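Trodex Support Portal
Ticket: Lock gate 3 reports "mitred" before gates are closed
Product: Gesgate lock control, lower chamber
Site: Akinola Lock, Brenatitz Navigation
Raised by: Archana Kashyap (site operations)
Assigned to: Abhishek Bisht (second line)
Priority: High
Status: Resolved, monitoring 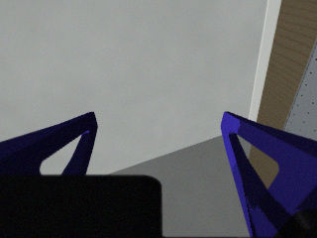
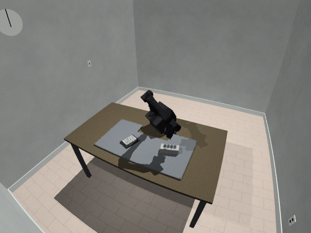

Simulation renders: gripper over grey panel; table with blue-grey mat.

Initial report (Archana Kashyap)

Gate 3 is the downstream left leaf. On three lockings this week the panel showed gates 3 and 4 mitred while there was still a visible gap at the sill end. The upstream paddles were released for raising by the interlock. The lock-keeper saw the gap and did not raise them. On the last occasion a loaded gravel barge was in the chamber, heading up.

No alarm was raised on the panel or in the event list. The gate was opened and closed again and mitred properly on the second attempt. We have gone over to manual confirmation by a second person at the gate until this is sorted out. That is slowing us down and we have a queue below the lock most mornings.

Controller has not been restarted. Please advise whether it should be.

Update 1 (Abhishek Bisht)

Please do not restart the controller. The event buffer is held in memory and we would lose the short-interval records.

Please send:
- event export for the lower chamber, covering all three occasions
- position trace for gates 3 and 4, raw counts as well as scaled values
- current configuration file from the engineering terminal
- dates of any work on the gate, the ram or the sensor bracket since the last inspection

Manual confirmation should stay in force. I would also ask you to set the paddle release to "hold" in the operator menu, so that the keeper has to accept each release by key. This does not need a restart.

Update 2 (Archana Kashyap)

Export and traces uploaded. Paddle release set to hold at 06:40.

Work on the gate: the ram on gate 3 was taken out in November for new seals and put back by our own fitters. Shanti Bhatt was in charge of that job and says the sensor bracket was unbolted to get the ram clear, then put back on its old marks. The closed position was not taught again afterwards. The job sheet did not call for it.

Configuration file to follow. The engineering terminal is asking for a password that none of the day shift has.

Update 3 (Abhishek Bisht)

Password reset request passed to Aarti Tiwari, who looks after site accounts. She will ring the lock office direct.

First reading of the traces:

Gate 4 behaves as expected. Raw count settles at the taught value and stays there.

Gate 3 passes through the closed window early and carries on moving. The controller declares the leaf closed as soon as the count has been in the window for 15 samples. On a slow closing against a bit of flow, the leaf spends long enough in the window for the condition to be met before it reaches its partner. On a normal closing it goes through quickly, the count drops out at the far side of the window, and the state flickers to "closed", then "moving", then "closed" again. This flicker is in the event list for almost every locking since the seal job. It is logged as information only, so it would not have shown on the panel.

The mitre contact should have stopped this. The interlock needs both leaf positions and the mitre contact before it releases the paddles. The trace shows the mitre contact permanently made, including with the gates fully open. Either the contact is stuck, the cable is shorted, or the input has been forced.

Please check the input at the cabinet, lower chamber, card 3. With the gates open the lamp for the mitre contact should be out.

Update 4 (Archana Kashyap)

Lamp is out with the gates open. Lamp comes on when the gates mitre. Tried it with the gates opened and closed by hand control, same result each time.

So the contact and the cable look all right from here.

Update 5 (Abhishek Bisht)

Agreed. The field side is good and the input is being overridden in software. I need the configuration file to confirm.

Update 6 (Aarti Tiwari)

Engineering password for Akinola reset. Two named accounts set up, one for Archana Kashyap and one for Shanti Bhatt. The old shared account has been closed.

Update 7 (Archana Kashyap)

Configuration file uploaded.

Update 8 (Abhishek Bisht)

Confirmed. The mitre contact input is in the forced list, forced to 1. The force was set during the seal job, most likely so that the paddles could be worked with the ram out. It was never removed. Forced inputs in this version of Gesgate do not time out and are not shown on the operator panel, only on the engineering page.

There are therefore two separate faults:

1. Closed position for gate 3 is out after the bracket was refitted.
2. Mitre contact forced on.

Neither alone would have released the paddles with a gap at the mitre.

Steps, in this order, with the chamber empty of craft and navigation stopped:

a. Log in on the engineering page with a named account.
b. Open Inputs, Forced. Clear the mitre contact. Check that the list is then blank.
c. Open the gates. Try a paddle release. It must be refused.
d. Close the gates and have someone at the mitre confirm contact over the full height that can be seen.
e. Teach the closed position for gate 3. Do not teach gate 4.
f. Set the leaf travel timer back to 600 seconds. It has been lengthened at some point.
g. Run the gates open and closed on normal control and send me the trace.

Allow a stoppage of 3 hours. Brijesh Sachdeva will be on the phone from our side throughout.

Update 9 (Shanti Bhatt)

Steps a to g done. Release refused with gates open, as it should be. Closed position taught on the second try; the first was thrown out by the controller as "unstable", we had a boat manoeuvring off the lower landing. Trace uploaded.

Bracket bolts found tight. Fresh marks punched.

Update 10 (Brijesh Sachdeva)

Trace looks right. Gate 3 enters the window at the end of travel and stays in it. No flicker. Manual confirmation to continue for 24 hours, after which the paddle release can be taken off hold if the event list is clean.

Update 11 (Archana Kashyap)

Event list clean over the period. Hold removed, second person stood down. The job sheet for ram removal now has lines for teaching the closed position and for clearing forced inputs, both to be signed.

Can forced inputs be shown on the operator panel?

Update 12 (Abhishek Bisht)

Not in the version you have. Raised as a change request against Gesgate and linked to this ticket. Ticket stays in monitoring until the next routine gate inspection.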